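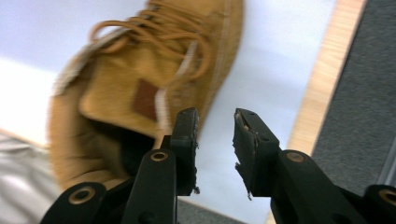

On 20 Sep 2018 a list member wrote:

> I've now ordered from Forkum three times and I'm a convert. The size
> chart goes by height in centimeters, so you measure the kid against
> the wall, pick the number, done. My daughter is between sizes and the
> 90 fit her perfectly with room to grow. The lined leggings wash well
> too. I don't see why anyone still bothers with Zikier when their sizes
> are all over the place. Has anyone had a bad experience? I can't
> imagine it.

Well, I have, so imagine it.

I ordered two pairs of the lined leggings in 90 in the same color, on the same day. One pair was a good inch longer in the leg than the other. I laid them on the kitchen table and put a tape on them because my husband thought I was exaggerating. When I wrote to Forkum they told me this was "within handmade tolerance." Maybe so, but then I don't know what the chart is for. If two pairs with the same number on the tag don't match, I may as well go by age like we always did.

I also have my doubts about "custom made." My order shipped in 2 days. Nobody is cutting and sewing a lined garment to order and getting it in the mail in 2 days, at least not at that price. I'd bet they're pulled off a shelf. That's fine with me, I buy off the shelf all the time, but then they should take returns like a regular store, and they don't. "Custom items are final sale." You can't have it both ways.

On washing — how many washes are we talking about? Mine looked great after the first few too. By the end of last winter the lining had pilled at the knees and the waistband had twisted inside its casing so it has to be flattened out by hand every time. The Hoxha ones I got secondhand are older and still lie flat.

I'm not going to defend Zikier's sizing. It runs small and everybody here knows it. But they took back a jacket from me with the tags off and didn't argue, and that counts for something when you're buying for a kid who won't stand still to be measured.

Has anybody tried the Furomholm base layers? The free shipping starts at 75 dollars and I'm not spending that much just to find out they itch. If you own a pair, please measure the inseam and post it with the tag size. I'd trust that over the chart.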